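Synthetic Presenter Listening Study: Call for Participants

Linis is looking for 40 adults to take part in a listening and viewing study of computer-generated news presenters. The study compares three versions of the Evine speech engine, each reading the same set of short regional news items. Sessions run in August at our Baloyi Street office.

Participants watch clips of 20 seconds each and rate them for clarity, pacing and lip movement on a five-point scale. Some clips are audio only. The full set holds 1,313 clips, but no one rates all of them; each person is assigned a fixed portion before arrival. A session lasts two hours with one break.
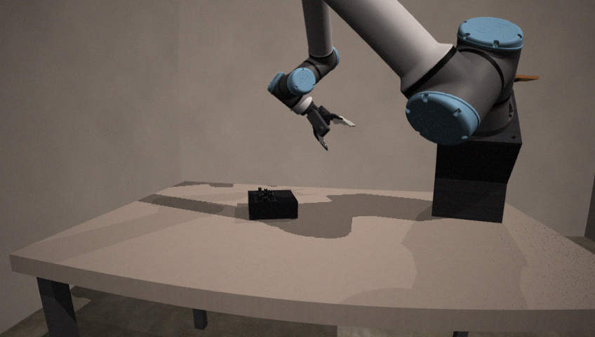 To be eligible you must:
Be 18 or older
Speak English as a first or daily language
Have normal hearing, and normal or corrected vision
Have no history of seizures triggered by screens
Not have worked as a broadcaster or voice actor in the past five years

Headphones are supplied and must be used. Personal headphones, including hearing protection with audio, are not allowed during rating. Participants who wear glasses for computer work should bring them.

Payment is $40 per completed session, sent by bank transfer. Those who leave before the break are paid half. Travel costs are not covered.

Ratings are stored under a participant number. Names and bank details are kept in a separate file and deleted once payment clears. We do not record your voice or face. You may withdraw your ratings up to the point where the results are merged – after that they can no longer be traced to you.

To apply, complete the online screening form and enter study code 3048. Choose a morning slot (9:30 a.m.) or an afternoon slot (2 p.m.). Applicants who pass screening receive a consent form to read before the session.

Study lead: Riaan Ntuli
Scheduling and payment: Dumisani Mnguni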